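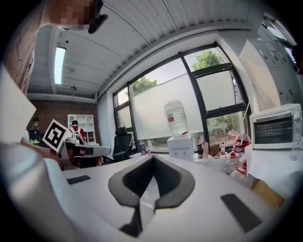
Home Products Grippers Parts Support

Button: the hand-held gripper pair
3 min read

Let's get the big question out of the way. Can a machine do your dishes yet? No. Can it pick up a cup, set it beside a thermos, and do that again without a person hovering over it? On a good afternoon, some can, and we sell the tool that helps them learn how.

Button is a pair of white grippers with padded fingers and a square marker tag. A person holds one in each hand and does an ordinary job with them. A robot arm then gets to study the recordings, which is more homework than most new hires are given.

We ran our own chore test in March on the Firitville software. Esther Khaemba picked the jobs and Bayu Santoso did them, 100 takes per job, then handed the results to an arm. The arm's scores:

Moving a cup across a counter: 77 out of 100
Closing a toaster oven door: 14 out of 100
Folding a dish towel: 4 out of 100

Esther would like it known that the 4 were generous. One was a towel that fell off the counter and landed folded.

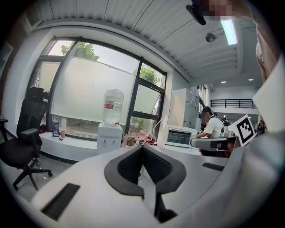 Shops do better than kitchens. Parts in a tray stay where you put them, and they're all the same shape. If your work is moving one kind of thing from one bin to another, a trained arm may be worth your money this year. If it's clearing up after lunch, keep your sponge.

What comes in the case
Two grippers, left and right
Marker tags, already mounted
Spare finger pads
The Uzor charging dock
A printed setup guide (Bayu wrote it, so it's short)

The pads wear out before anything else does. Order spares under Parts, and replace both sides together or the grip will pull to one side.

Button works with Flarkgate arms as shipped. For other arms, write to us first with the model and we'll tell you if the fingers fit. We don't sell arms, and we don't take towels.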